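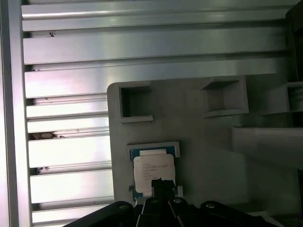
Maritza Cuadros
Technical Writer, Bench Equipment, Hirley

Print this page | E-mail this page

4.3 Setting up the processor tray

The tray holds processors in square pockets during sorting and inspection. It is set against the ribbed aluminum panel of the Prollach bench. Complete section 4.2 before you start.

1. Put on a grounded wrist strap.

2. Clean the grooves of the panel with a soft brush and a vacuum nozzle. Dust and small clumps of dirt collect between the rails, mostly toward the left side, and can be carried into the pockets.

3. Set the tray against the panel with the rounded corner at the upper left. Tighten the screws by hand, then check that the tray does not rock.

4. Inspect each pocket. The walls must be clean and free of burrs.

5. Hold the processor by its edges and lower it into the pocket with the metal heat spreader facing up. Do not slide it over the rim.

6. Check that the processor lies flat – a raised corner means that it is resting on the pocket wall. Lift it out and repeat step 5.

CAUTION: Do not touch the contacts on the underside of the processor.

NOTE: A paper label on the heat spreader may stay in place for sorting. Remove it before any thermal test.

NOTE: Bench lighting reflects strongly from bare aluminum. If labels are hard to read, lower the lamp or turn it away from the rails.

7. Record the tray number on form 121. Clean the grooves again after every 400 processors.

For replacement trays, see section 4.5.

Contact: Hirley Documentation, Broltadcombe | Copyright 2012 Hirley | Back to top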